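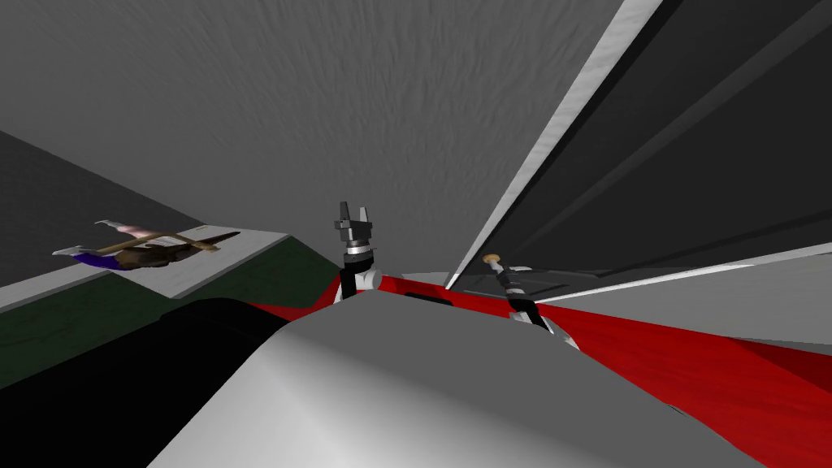

Two arms over the red surface, in simulation.

Every spring I get the same call from three or four small shops. They have money left before the budget closes, they have seen a two-armed robot do something clever in a video, and they want to know which one to buy. My answer for a while now has been to buy nothing until the job has been run in simulation, and to put the simulation in the budget as its own line.

People don't like this. A robot arrives on a pallet and you can walk the owner past it. Simulation is a license and somebody's salary, and the money looks as if it went nowhere. At Urnonel, where I did planning for the packing side, the first draft of our request had 77 lines in it and not one of them was for modeling the work. We had a line for floor paint.

What we had skipped was reach. The catalog gives you a reach figure for one arm, stretched out, with nothing near it. It doesn't tell you what the arm can do at the front of a shelf with its own body in the way and the other arm working beside it.
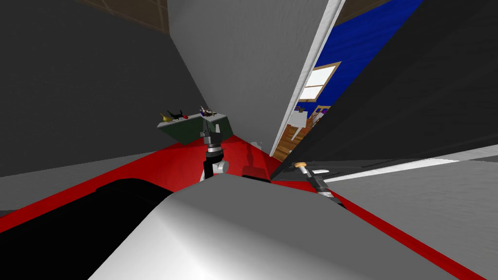
Those are cheap questions to ask on a screen. Move the shelf a hand's width and run it again. Lower it. Swap the fingers. Each change costs an afternoon at most, and if you don't like the result you put the shelf back. Do the same with real equipment and you are paying a fitter, and the line next to it is stopped while he works.

Bastien Besnard, who handled purchasing for us, wanted the Keltov pair because the quote was good until Friday. I understood that. A discount is a real number and he had to answer for real numbers. But a discount on the wrong mount is still money spent on the wrong mount, and Keltov offered us much the same price again in April.

I would set the simulation line at $3000 for a first job in a small shop. That buys a short license and some hours from a person who knows the software. If the vendor says its own demo covers it, ask to have your parts and your shelf heights in the demo. Sandu agreed to this when we asked. Plevton wanted $796 for it, and I thought that was fair. 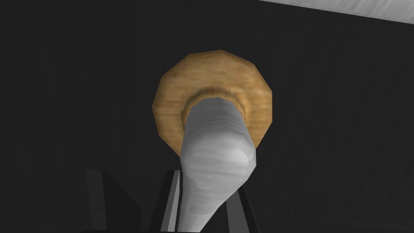 Filed under: Equipment and Budgets

The other line that gets left out is handling the odd parts. Boxes are easy to plan for. Anything with a long handle and a wide head is harder, and a catalog payload figure says very little about how it will sit between the fingers. Put your worst 2 items in the model first. If the gripper can't manage them there, you have learned something before signing.

I don't claim a simulation is right about everything. Friction is usually off, and soft goods are worse. You still need a trial on the floor, and that should have its own line too. But I would sooner cut the spare parts, or the training day, or the second arm, than go into a purchase with only the catalog to go on.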